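Keeping bracelets from tangling in a plain cardboard box

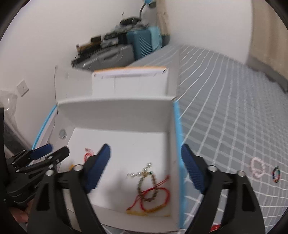

The problem

lerside_row
Posted in Storage and Small Items, 3,107 views

I keep everyday bracelets in a white cardboard box with a raised lid and light blue outer edges. It holds a beaded bracelet with small brown and greenish beads, a strand of shiny clear or silvery beads, a red cord bracelet with a golden-yellow braided section, and a couple of small yellow pieces. There is one compartment and no insert. Whenever the box is carried or stood on its side, everything moves to one corner and the red cord works its way through the beads.

I would like to keep this box. It fits the shelf, and I do not want a jewelry case with a lock and a mirror. The inside floor is flat and smooth. There is a round hole in the left side panel, which I assume was made for a ribbon or a finger pull.

What I need to know:

- whether dividers can be added without glue, so the box can go back to its original use
- what to put on the floor of the box so that beads stop sliding
- whether cord and beads should be kept apart at all times or only when the box is moved

I have tried folded tissue. It shifted as much as the bracelets did.

basine
Accepted reply

Dividers can be added without glue. Use card of the same weight as the box or slightly heavier. Card of 100 gsm is too light and will bow. A cereal carton is adequate.

1. Measure the inside length and inside width at the floor, not at the rim. Folded boxes are often wider at the top.
2. Cut one strip to the inside length and two strips to the inside width. Strip height should be slightly less than the height of the lowest wall, or the lid will ride up.
3. Add a tab at both ends of each strip, 20 mm long, and fold it at a right angle. The tabs press against the walls and hold the strip upright.
4. Cut a slot halfway through the long strip at each crossing point, from the top. Cut matching slots in the short strips from the bottom.
5. Slide the strips together and lower the assembly into the box as one piece.

This gives six cells. For the items listed, three are enough, in which case leave out the long strip and use the two short ones alone. Spread the tabs so that each strip has one facing left and one facing right. Two tabs facing the same way allow the strip to lean.

For the floor, use felt or thin craft foam. Cut it to the full floor size and put it in before the dividers, so that the strips hold it down. Paper products do not have enough grip, as you found with the tissue. Rubber shelf liner grips well, but some types mark light-colored beads after long contact. I would not use it for storage over several months.

Cord and beads should be kept apart at all times. A loose cord end will pass between beads under very little movement. Before putting the red bracelet away, fold both ends back along the loop and secure them with a paper band. Do not use a rubber band. It dries out and sticks to the thread.

If any piece is small enough to pass through the hole in the side panel, cover the hole from the inside with a square of card held behind the nearest divider tab.

culiston_4
Reply

Agree with the dividers. I used the Núñez insert trays for this before and they are fine, but they come in fixed sizes and the one I bought was 165 mm on the long side. My box was shorter and the tray had to be trimmed, at which point the corner joint came apart. Measure first.

Small zip bags also work. One bracelet per bag, air pressed out. Slower to use every day.

nun_shelf
Reply

just hang them on a hook

lerside_row
Follow-up

The box has to close and go on the shelf, so hooks are not suitable.

I made the two-strip version from a carton, with green felt underneath. The first set of strips was too tall at the front, where the wall is lower, and the lid would not sit flat. I trimmed them at an angle to follow the side walls. Beaded bracelet in the left cell, clear strand in the middle, red cord on the right with a paper band. I carried the box up and down the stairs on its side and the contents stayed in their cells. The small yellow pieces still move, and I have put those in a zip bag.

basine
Reply

Trimming at an angle is correct for a box with a low front. Check the tabs again in a month. Carton card loses its fold over time and the tabs may need to be creased a second time.

Related items

Removing a knot from waxed cord
Felt or foam for drawer lining
Restringing a beaded bracelet on elastic
How to reinforce the hinge of a folding gift box
Labels that peel off cardboard cleanly
Storing single earrings
Cutting straight slots in thick card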